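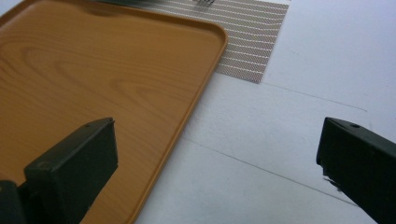
Maldonado, December

# Unit 4: Pacing, fueling and the long run

Handout for the evening distance running course. Bring it to the next session along with your training log.

## 4.1 Even effort and even pace

Even pace means each mile takes the same time. Even effort means your breathing and leg strain stay the same, and the time per mile moves with the hills. On a flat course the two are nearly identical. On the Duvulley course they are far apart in the first half, where the road drops and then climbs back.

The total climb listed for Duvulley is 1251 feet. Most of it comes between miles 9 and 15. Runners who hold flat-ground pace through that stretch tend to slow down after mile 20. Let the pace drift on the climbs and get only part of the time back on the way down.

Terms to know:

- **Split:** the time for one section of a run.
- **Negative split:** second half faster than the first.
- **Fade:** the difference between your average pace in the first half and in the last six miles.

## 4.2 Reading last year's results

The Duvulley results list 2594 finishers. We will use the half and full splits only. Chip times are in the third column. The second column is gun time, which includes the wait to reach the start line, so leave it out of your calculations.

To find fade:

1. Take the half split and divide by 13.1.
2. Take the time from mile 20 to the finish and divide by 6.2.
3. Subtract the first from the second.

Work in seconds. A first-half pace of 9:00 is 540 seconds per mile. If the last part was run at 9:32 per mile, that is 572 seconds, and the fade is 32 seconds per mile.

## 4.3 The long run

Long runs are done at a pace you could talk through. For most people in this class that is one to two minutes per mile slower than goal race pace. Increase the distance for three weeks, then cut back for one.

The riverside loop at Lestance is the default route. It is flat, has water at the north gate and can be shortened at the footbridge. Anyone training for Duvulley should swap every second long run for the Zurkix trail, where the grades are closer to those on the course. The lower lot at Zurkix fills up by 7:30 a.m.

## 4.4 Fueling

Start eating early in the run, before you feel low. A common starting point is 100 calories every half hour, adjusted by what your stomach accepts. Write down what you ate and when. Do not try a new gel or drink on race day.

Drink to thirst in cool weather. In heat, plan your stops ahead of time and mark them on your route sheet.

## 4.5 For next session

- Complete one long run and log the splits every mile.
- Work out the fade for any five finishers in the results packet.
- Write a short pacing plan for Duvulley or for your own goal race, half a page at most. Give a target pace for each five-mile section.
- Read Unit 5 up to the section on shoes.

Plans are collected at the start of class. Late plans will be read but not discussed in the group.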